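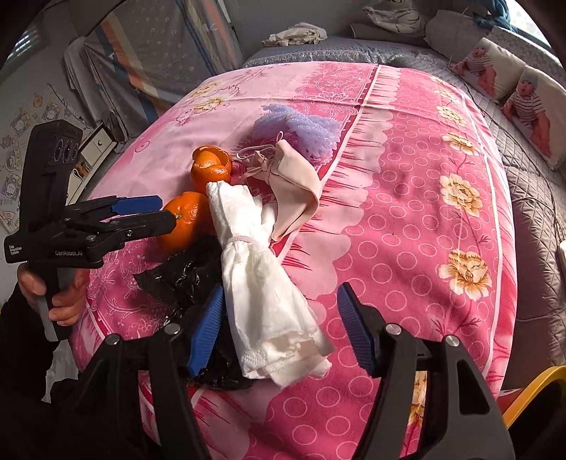

ウムハム商工会議所の工場見学会に参加する会員企業のために、この点検表を作りました。見学会では、ふだん機械と社員しかいない場所に、外のお客様が入ります。そのため、いつもの社内点検だけでは足りないところがあります。小さな物がまとめて置いてある台も、その一つです。写真のようにピンクの柄の布がかけてあると、台の縁がどこで終わるか、はじめて来た人には分かりにくいです。布は明るい感じになりますから、使ってはいけないとは言いません。しかし、布がすべらないこと、小さな物が縁の近くにないことは、当日の朝に必ず確認してください。

点検した会場:デレル社 ズンホルム工場(精密ばね、金具の製造)
点検の時期:7月、見学会の前
点検した人:ハティジェ・アージャ(商工会議所 製造業連携担当)
立ち会い:ヴァスコ・ピニェイロ(デレル社 工場長)、オルガ・オレジャナ(同 総務)
判定の書き方:良=そのままでよい、要=見学会までに直す、否=直すまでその場所は使わない

受付と入口

正面の扉が内側から鍵なしで開くか。
判定:良
コメント:扉は軽く、荷物を持ったままでも開けられました。

受付の机が避難の道をせまくしていないか。
判定:要
コメント:机は壁から離れていて、後ろを人が通れるようになっていますが、その分だけ前がせまいです。壁につけてくださるようお願いしました。オレジャナさんは、名札を渡す人が後ろに立てなくなることを心配していました。横に立つ形で試すことになりました。

見学者の名前と会社名を、入場と退場の両方で記録するか。
判定:要
コメント:入場の紙はありますが、退場の欄がありません。避難したとき、だれがまだ中にいるかを知るための紙ですから、欄を足してください。

サイズの違う安全靴カバーと保護めがねが用意してあるか。
判定:良
コメント:めがねの上からかけられる型もありました。私もめがねを使いますので、うれしく思いました。

見学通路

床の線がはっきり見えるか。
判定:要
コメント:プレス機のとなりの黄色い線が、台車の車輪でうすくなっています。テープでもかまいませんが、角がはがれると足が引っかかりますので、できれば塗ってください。

通路の幅は、二人が並んで歩けるか。
判定:良
コメント:一番せまいところは洗浄室の前で、幅は81センチです。ここは一列で通ることにして、案内の人が先に立ちます。並んで歩けるのはこの場所をのぞいた部分です。車いすのお客様は、裏の搬入口からまわる道を使います。

頭の高さに出ている物がないか。
判定:要
コメント:検査室の入口の上に、昔の配管の支えが残っています。ピニェイロさんは「みんな慣れている」と言いましたが、お客様は慣れていません。やわらかいカバーをつけてください。

機械

見学中に動かす機械と止める機械が、紙で決まっているか。
判定:否
コメント:口では決まっていました。紙にはまだありません。動かす機械の名前と、担当者の名前と、止める人の名前を書いた表ができるまで、プレスの区画は見学に入れないでください。

非常停止のボタンの前に物がないか。
判定:要
コメント:4か所を見ました。三つは良いです。巻線機のボタンの前に、空き箱が積んでありました。その場で動かしましたが、翌朝にまた同じ場所に戻らないように、床に印をつけてください。

音が大きい場所で、耳栓を配るか。
判定:良
コメント:案内の人の説明は、音の小さい場所でまとめてする予定です。とても良い方法だと思います。

展示台と体験の台

台がぐらつかないか。手で押して確かめる。
判定:良
コメント:高さを調整する足のねじを一つしめました。

手で触ってよい見本と、見るだけの見本が分けてあるか。
判定:要
コメント:ばねの見本は、切ったままの端が鋭い物があります。それは箱に入れるか、見るだけの台にうつしてください。札の文は短いほうが読まれます。「触らないでください」で足ります。

小さい部品が、子どもの手のとどくところにないか。
判定:要
コメント:この見学会は会員企業が対象ですが、前の回では家族と来た方がいました。受付で分かったときに、だれが付きそうかを決めておいてください。

火災と避難

消火器の場所が、見学通路から見えるか。
判定:良
コメント:製品のパネルを立てる予定の位置だけ注意してください。図面のとおりに立てると、消火器が一つかくれます。パネルを左へ寄せることで合意しました。

集合場所が決まっていて、案内の人が全員知っているか。
判定:要
コメント:案内の人に聞きましたら、二つの答えがありました。駐車場の北側と、門の前です。消防計画には門の前と書いてありますので、門の前にそろえてください。

救急箱の中身と期限を見る。
判定:良
コメント:とくにありません。

費用と連絡について

線の塗り直し、配管のカバー、床の印の材料で、見積もりは862ユーロです。見学会の準備費の対象になるかどうか、デレル社から質問がありました。会議所の規則では、お客様が通る場所の安全のための費用は対象になります。請求書は会社名で出し、どの点検項目のためのものかを一行書いてください。その一行がないと、会計のほうで止まってしまいます。

この点検表への会員の方のコメント

ロザリー・ハウザー(ウルス社)
退場の欄のことは、私たちの会社でも同じでした。紙を一枚にすると受付が混みますので、入口用と出口用に分けて、あとで合わせています。参考になればと思います。

アシフ・ジャドゥーン
洗浄室の前を一列で通るとき、後ろの人は案内の声が聞こえません。列の最後にも社員が一人いるとよいと思いますが、いかがでしょうか。

返事(アージャ)
ジャドゥーンさん、ありがとうございます。最後の人のことは、私が書き忘れていました。次の版で「見学通路」に項目を足します。ハウザーさんの出口用の紙は、よろしければ見本を会議所へ送ってください。ほかの会社にも配りたいと思います。

再点検
「否」と「要」の項目は、見学会の朝8時に、ピニェイロさんと私でもう一度見ます。プレスの区画の表は、それより前にメールで送ってください。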